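Truseck small-parts sorting set, README

Rough notes, will tidy up later. Covers the tabletop sorting material only. The Bullow kitchen stuff has its own readme, don't mix them.

What's in it
- 900 clips, small colored things going into small colored trays
- 105 held back for testing, listed in holdout.txt
- 17 marked "messy", pieces on the wood instead of in a tray. Keep or drop, up to you
- 4 folders, one per batch. Batch 3 is the November one

Labels
tray_color, piece_color, placed (y/n/unsure). Color names are plain: red, green, blue, yellow. Teal and light blue both go under blue, sorry, too late to split them. Pinkish things are red.

Known problems
- Achterberg copy has the old label file, "yelow" spelled wrong all through. Fix before you merge
- Usville mirror is missing batch 2
- tray positions not fixed, they get shifted and turned. Dont hard-code them
- small pieces hide behind stuff a lot, thats what "unsure" is for

Samples, all with the wood tabletop and something blue to put things in: 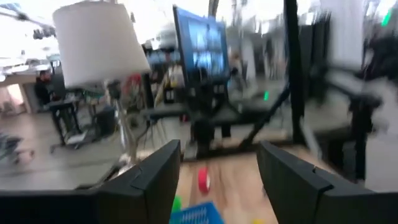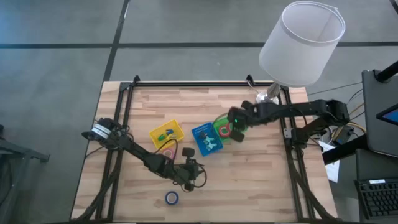
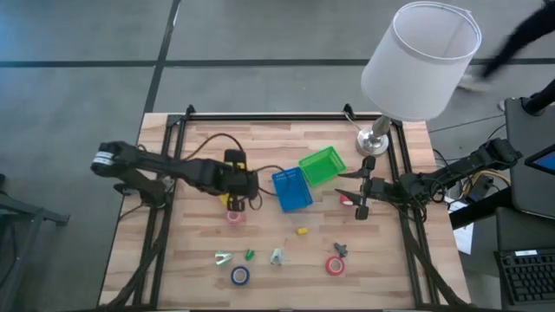 Does a piece have to match the color of its tray to count as placed?
Any tray counts. "placed" only means the piece ended up inside one; if you want matching colors, compare tray_color with piece_color yourself.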